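Categories: Fasteners | Hardware | Plastics joining

Threaded insert

A threaded insert is a small sleeve, usually metal, with a screw thread on the inside. It is fixed into a hole in a softer material so that a machine screw can be driven in and taken out many times. Inserts are used in plastic, wood, and light metals such as aluminum. They are also used to repair a hole whose original thread has been stripped.

Screws cut or formed directly into plastic hold well the first few times, but the thread wears with each use. A metal insert moves that wear to a harder surface. The outside of the insert has knurls, grooves, barbs, or a coarse outer thread that grips the surrounding material.

Terms

The words "insert" and "bushing" are sometimes used for the same part. In this article, an insert always has an inner thread. The raised part of a molding that holds the insert is called a boss. Torque-out is the twisting force needed to make the insert spin in its hole, and pull-out is the straight force needed to remove it along its axis. Jack-out happens when a screw pulls the insert up toward the part being fastened, usually where the clearance hole in that part is too wide.

Types

Heat-set inserts are pressed into a thermoplastic part while hot. The plastic around the hole softens, flows into the knurls, and hardens again. Brass is the usual metal, as it carries heat well and is easy to machine. Many have two bands of knurling that slant in opposite directions, with a plain groove between them.

Ultrasonic inserts are much the same in shape, but the heat comes from vibration. The method is quick and suits long production runs. It is noisy, and a poorly set machine can leave metal dust in the thread.

Molded-in inserts are placed on pins in the mold before the plastic is injected. They hold very firmly. Loading the pins slows each cycle, and an insert that falls off its pin can damage the mold.

Press-in inserts go in cold. Some have a slit body that spreads when the screw enters. They are weaker than heat-set inserts but need no special equipment, and they can be used in thermoset plastics, which do not soften again when heated.

Screw-in inserts have a coarse outer thread. The kind used in wood often has a hex socket or a slot at the top for driving. Wire thread inserts, used mainly in metal, are coils of wire with a diamond-shaped section that are wound into a tapped hole.

Installation

For heat-set work, the hole is molded, drilled, or printed slightly smaller than the widest part of the insert. A tapered hole helps the insert start straight. The hole should be deeper than the insert, so that displaced plastic has somewhere to go and does not fill the thread.

A heated tip is placed in the insert and light pressure is applied. Pushing before the plastic has softened leaves the knurls poorly filled. Too much heat makes the boss sag. Many installers stop while the insert is slightly proud of the surface and finish with a flat metal plate, which brings it level and draws off heat.

Walls around the hole must be thick enough to take the stress. Thin bosses may bulge at once or crack weeks later.

Testing

Makers publish torque-out and pull-out values, but these apply only to the plastic and hole size used in the test. In a small comparison by Anselmo Arroyo and Rosalía Tejada, 138 inserts were set in printed test blocks, and 47 of them spun before the screw failed. Most of the 47 had been set in holes cut oversize. The authors advised testing in the actual part whenever the joint carries a load.

Removal

An insert in thermoplastic can be reheated and drawn out on a screw. The hole is usually too large afterward for the same size, and the next size up is fitted.

Brass insert in the end of a dark green plastic part 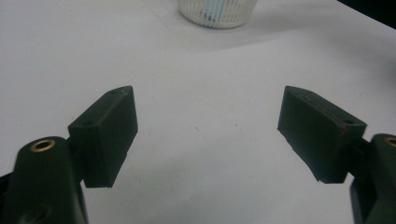

See also

Captive nut
Knurling
Rivet nut
Self-tapping screw

Page last revised January 2024 | Contact the editors | Copyright notice | Back to top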